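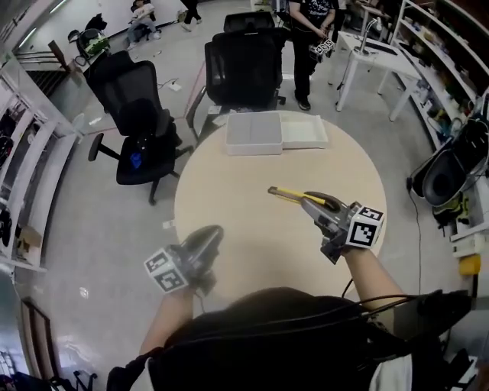
What does it cost to build a pair of hand-held grippers in a shared workshop?

The Kalleo pair came to 1,195 euros in parts, with the cameras included and the hours left out. The first estimate, drawn up in March, stood at 1,390 euros. The difference lies almost entirely in the housings, which were to have been ordered from a printing service and were in the end printed at the Perrin workshop in Hesmont, where I have held a membership for several years.

This post sets down how the second version was made and what remains to be done. Readers who followed the first version on these pages will find that the general arrangement has been kept: one gripper for each hand, a curved handle worked like a trigger, and a white cube on the side carrying the black and white markers by which the position of the tool is recovered afterwards. The recordings are intended for a small two-armed robot which Gaëtan Rolland is assembling separately, and which will be the subject of its own post when he is ready to have it written about.

The housings

Each housing is printed in grey in two main sections, joined by screws along the underside. The earlier housings were joined with glue, and every repair to the trigger linkage meant cutting them open. The new ones have been opened many times during adjustment and have suffered no damage beyond one stripped thread.

Printing a full set takes 23 hours on the larger of the two Perrin machines. Members are asked not to hold that machine for longer than a night, and the work was therefore divided into three sessions. I would advise anyone following the same course to print the trigger parts first. They are small, they are the parts most likely to need altering, and the linkage can be tried on the bench before the large sections exist.

The walls around the handle were made thicker in this version. This has added weight, and the wrist notices it by the end of a long session. I have not yet decided whether to accept it.

The finger pads

The pads have taken more time than any other part. Smooth rubber held boxes and cups well and did poorly with anything narrow. The present pads are a black mesh, perforated throughout, which folds inward into a V so that a thin handle settles towards the middle of the grip. The change was proposed by Yolanda Montoya, who had used a similar mesh for lining tool rolls and had a length of it left over.

For trials we use ordinary things kept in the workshop. A utility knife is among the more useful of them, being slim, stiff and a little awkward to hold at an angle. With the first pads it turned in the jaws whenever it was lifted by one end. With the mesh it stays where it was taken hold of on most attempts, although the result still depends on how firmly the trigger is closed.

The mesh is fixed at its outer edges only. An attempt to glue it along its whole length made it too stiff to fold, and that pair of pads was discarded.

The markers

The cubes were printed in white and the patterns applied as adhesive labels. Matt label stock is essential. Perrin is lit by long fluorescent fixtures and has daylight from the windows as well, and the glossy labels tried in April returned so much glare that the tracking software lost a face of the cube at the slightest turn of the hand. The matt labels came from Mero, in sheets of 18, and one sheet was sufficient for both grippers with several to spare.

The labels should be applied after the cube has been mounted. It is difficult to tighten the bracket without putting a thumb on a pattern, and a scuffed corner is enough to spoil the reading – I replaced two labels for that reason alone.
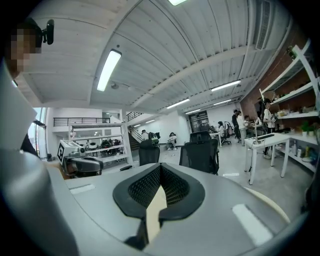 Work outstanding

The cable is the principal matter. It leaves the gripper and passes over the forearm, and it pulls slightly when the arm is extended across a table. A lighter cable has been ordered from Mero. Should it prove too fragile, a clip at the elbow will be tried in its place.

The trigger springs are not yet matched. The left one is noticeably softer than the right, and Yolanda, who is left-handed, prefers it. Gaëtan would like both made firmer. I intend to fit the softer spring on both sides through May and to compare the recordings before changing anything further.

The drawings for the housings will be placed on the downloads page once the handle has been settled. Requests for the earlier drawings can still be sent to the usual address, with the warning that the screw holes in that set were never corrected.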